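Rurkine Forum > Manipulation > Simulation and tuning
Thread: Two-finger gripper on tall, narrow objects: which controller?

skarn_88
I am comparing two controllers in simulation for picking tall, narrow pieces off a soft seat. Same arm, same two-finger gripper, same room. Controller A is plain joint impedance with a fixed approach. Controller B is Cartesian impedance from the Zunix package, with a slow final approach and a width check before closing. Targets are a ridged column and a small figurine, both on a tub chair. I ran 162 trials with A and 196 with B. The counts differ because I lost a batch of A to a bad config file.

I log from a wrist view, a side view and a room view. The wrist view is what I use to judge finger offset before closing.
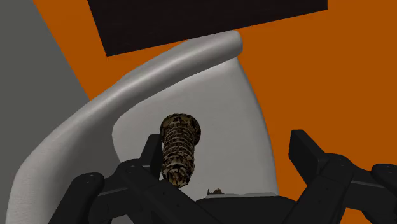 My criterion for a good approach is that the object sits midway between the pads, within three millimetres. With A the offset is nearly always towards the left pad. With B it is scattered both ways. I would like to know whether the bias in A is a calibration matter or comes from the controller itself.

pellow
A constant bias to one side is calibration until shown otherwise. Check the hand-eye transform first. A fixed rotation error of one degree at that reach gives you several millimetres at the pads.

skarn_88
It is a simulation. The camera transform is read straight from the model, so there is nothing to calibrate.

pellow
Then check that the tool frame in the controller matches the one in the model. I have seen Coman exports where the hand was rotated and the offset was applied in the old frame.

Howard Wragg
I don't agree that it has to be a frame error. Joint impedance with low stiffness will sag under gravity if the payload model is wrong, and sag at the wrist shows up sideways when the hand is tilted. Could you post the side view, before descent if you have it?

skarn_88
Side view, controller B:
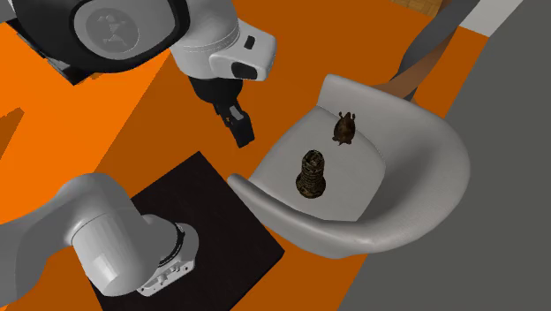

Gripper clear of the seat, both targets on the cushion.

The payload in the model is set to the hand mass only. I have not touched stiffness since June.

Howard Wragg
Thanks. The hand is well tilted there, so my point stands. Raise the rotational stiffness and repeat with A. If the offset shrinks, it is sag. If it stays put, pellow is right and I will say so.

tibbet
Different question. Why grip the column at the top at all? It is a tall piece with a flared foot. Any sideways error at the top becomes a tipping moment. I would come in from the side, halfway up. We dropped top grips on our Skokudex cell for this reason.

skarn_88
The chair back gets in the way of a side approach from most base positions. I tried two and the planner gave up on both. Room view of the top grip for reference:

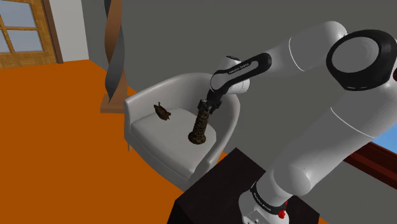
Gripper at the upper end of the column, arm reaching over the chair from the table.

tibbet
You could still go lower with the same hand angle. The near side of the chair looks open enough to me. I would not trust a planner failure from two base positions.

pellow
Going lower puts the fingers on the widening part, and parallel pads on a flare will slide upwards. Top grip is fine if the offset is fixed.

tibbet
I said halfway up. The flare is at the foot.

skarn_88
Update, 30th August. Tool frame checked against the model and it matches. Raised rotational stiffness on A and the mean offset fell by around 2 mm, but it did not go to zero. So part of it is sag and the rest is still unexplained. Next I will log commanded against measured joint positions at the moment before closing, and add a mid-height grip for tibbet.

Howard Wragg
Log the joint torques as well. If joint four or six is near its limit, the remainder is probably there.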